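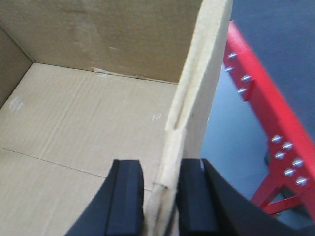
Speaker notes – Reusing cartons at Haltcombe
Sepehr Najafi
20 minutes plus questions. Clicker is on the lectern.

1. Start
Say who I am and which building I work in. Ask for hands: who broke down a box this week? Who kept one?

We ship spare parts from Haltcombe to the Sivero and Thampi sites. Until March every carton went out once and then into the baler. In the trial we kept 287 cartons in use. Most were the plain tan kind with no printing, which makes life easier at the labeling bench.

2. What wears out first
Don't rush this part. People expect me to say the bottom. At our benches it was the creases. A panel gets bent in the same place every time the box is opened or folded flat, and after a while the fibers start to show along the line. Once the edge is crushed there, the panel won't stand straight and the tape doesn't sit well over it.

Pass the two sample panels around. Get them back before section 4.

Scuffs on the inside don't matter. We threw out a lot of good boxes in the first month over marks that had nothing to do with strength. 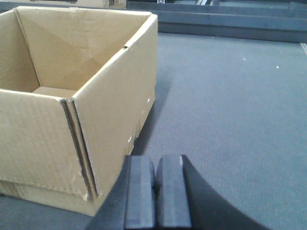 3. The corner seam
Every carton has one corner where a flap is glued to the next wall. Check it before anything else. Run a thumb down it from the rim to the bottom. If the paper is a bit frayed but the glue holds, use the box for light parts. If the flap lifts, it goes to the baler. No taping it back – we tried that and lost 47 boxes in transit.

Small nicks on the top rim are fine as long as they stop above the fold.

Ragged bottom edges come from dragging. Lift the box, even an empty one. The Botell crew put carpet on their benches and I'd like to hear from them at the end whether it helped.

4. How we store them
Flat, on edge, up to 700 to a bay. Never under the window.
Three trips, then out. Pencil stroke on the inside wall for each trip.

5. Costs
Skip if we are past the half hour. The table is in the handout, page 3.

Questions. Somebody will ask about damp. Answer: we don't reuse anything that has been wet, even if it dried out flat.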